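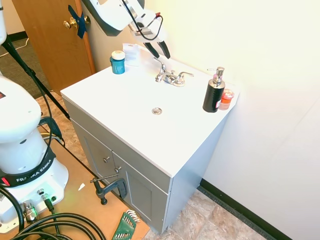 Re: [provenance] Hofstetter sale, lots with no export papers

Feb 9, 2025

> Has anyone had a reply from Hofstetter about the pottery in the September sale? The catalogue runs to 106 pages and I can find only "private collection, Trelton" against most of it. We have one of the bowls here at Cornby on approval and I don't want to pay until I know more. Also, can it be washed? It's filthy.

I wrote to them before Christmas and got an answer last week. They say 45 lots came from the one consignor, and they hold export permits for seven. For the rest they have a typed inventory, undated and unsigned. They offered copies, but said it could take up to 8 weeks.

I would hold off paying. An inventory shows that somebody made a list. It doesn't show when the pieces left the country, and customs will want that if the bowl ever has to cross a border again. Ask for the permit number in writing, by lot.

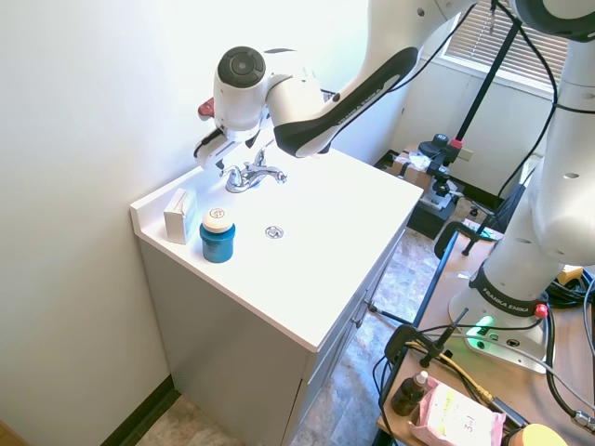 As for washing, please leave the dirt on the bowl for now. Soil in the foot ring can help place where a piece was dug up, and a lawyer may ask for it later. A chrome tap over a hard, glossy benchtop is also a poor spot for old pottery - one knock against the spout or a lever handle and you've bought it. Wrap it in acid-free tissue and put it in a box.

Zeva has the older Trelton sale catalogues if you want to check the collection name. I'll post the copies to the list when they come.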